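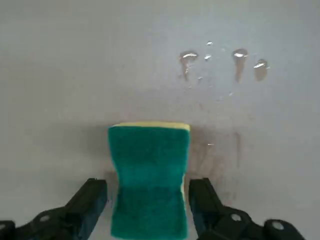
23 Feb 2023

Sponges, wiping down, and the claims made for both.

Started the day meaning to sort out the bench laminate samples and ended up on sponges again. The Sumitance carton arrived with a leaflet promising that their two-layer scourer is "safe on all pale surfaces". I don't believe that of any green pad. The green side is an abrasive. It is sold as an abrasive. Whatever else is in the leaflet, you can't have a face that shifts baked-on egg and also leaves a light grey finish alone, unless the finish is a good deal harder than the ones we get in for kitchens.

Set-up as before: pale grey panel, sponge upright, green face on one side, yellow foam on the other. Dish liquid diluted the way people do it at home, meaning a squirt in a bucket and no measuring. Soil was tomato paste and cold tea, left overnight under a cover. I am aware that tea varies. Everyone's tea varies, so I'm not going to fuss over it.

Foam side first. 30 strokes, light hand. Tea gone, tomato mostly gone, an orange ghost left near one corner that came off with a second go. No change to the sheen that I could find with the lamp held low.

Green side, fresh panel, same number of strokes. Tomato gone well before the end. Held the lamp low again and there's a haze. Faint, and you'd miss it from standing height with the ceiling lights on, but run the light across it and the stroke direction is plain. So much for all pale surfaces. I expect the supplier will say I pressed too hard. I probably pressed about as hard as a tired person does after dinner, and that's the person who buys the thing.

Squeeze and recovery. Pinched at the waist these go to an hourglass, foam and pad together, and a crease forms across the green where it bends. What I want to know is whether the crease becomes a permanent line and whether the two layers start to part there. The older Winora ones failed along the glue line at the corners, never at the crease, so my guess going in was corners. After 1000 squeezes of the first Sumitance sample: crease stays visible as a paler line when dry, no parting that I can get a fingernail into. Corners fine too. I'll admit that's better than I thought it would be. One sample, though. I'm not writing "durable" on the strength of one sponge.

Second sample is to go to 2000, with the water changed halfway. If the glue holds through that I'll stop complaining about the glue.

Colour. Somebody has pencilled on the sheet that the teal "runs". I soaked an offcut in warm water on a white saucer and got nothing, then soaked another in diluted bleach and got a slight tint, which could as easily be the saucer. Crossing out "runs" until it's shown to me. Please initial these notes, whoever you are.

Smell. Not tested, no method. The Kovács sheet has a column for it, scored up to five, and I have never understood what a three smells like. Leaving it blank.

Things still to do:
Redo the green side on the Ireck panels, which have the textured finish. I suspect the haze won't show at all there, and that somebody will want to use that result on its own. It goes in next to the smooth one or it doesn't go in.
Weigh a sponge dry, then wrung, then after a night on the rack. Last August's drying figures are useless, the rack was sitting over the heater vent.
Find the good lamp. The one I used has a flicker and I'm getting a headache from it.
Order more tomato paste, plain. The last lot was the herb kind and the oregano gets into everything.

Also, the instruction on the packet to "replace regularly" tells me nothing. Regularly could be every Christmas. If we end up writing anything for the centre's kitchen, it should say foam side for benches, green side for pots, and toss it when it won't spring back. That last bit I've only got a feeling for, so it needs the weighing done first — and probably a thickness reading as well, if the calliper has come back from the front workshop.

Haze panel is on the drying rack, face up. Don't wipe it.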